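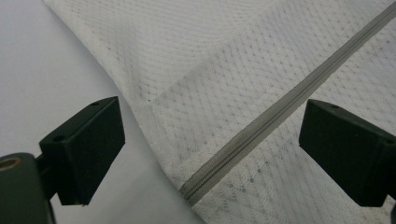

Figure 5. Gripper fingers open on either side of the zipper, mesh fabric.

5.2 Closing a zipped mesh bag

The Skeltora hand tool can be used for zippers on light fabric. Treat this as a supervised chore. It is not ready to be left running on laundry day, and the Flondo software will not start the routine in unattended mode.

1. Lay the bag on a plain, pale surface and smooth it by hand. Folds near the zipper should be flattened first.
2. Turn the bag so the zipper runs diagonally across the work area.
3. Open the fingers and lower them until the zipper lies in the gap. One finger may rest past the edge of the fabric.
4. Select Fabric – Zipper – Close from the menu.
5. Hold the far end of the bag until the pull tab has been gripped.

Note: Mesh is harder than denim or canvas. Where two layers overlap, the dot pattern doubles and the software may lose the seam. Re-smooth and repeat step 3.

Note: In our bench trials at Virusik we logged 1,094 attempts on mixed household items. Colour settings from that work are saved under the Doãn profile.

Caution: Stop the routine if fabric bunches between the fingers. Do not pull it free while the motor is on.

Caution: If the zipper has not closed after 90 seconds, cancel and finish by hand. Folding the bag afterward is not supported in this release.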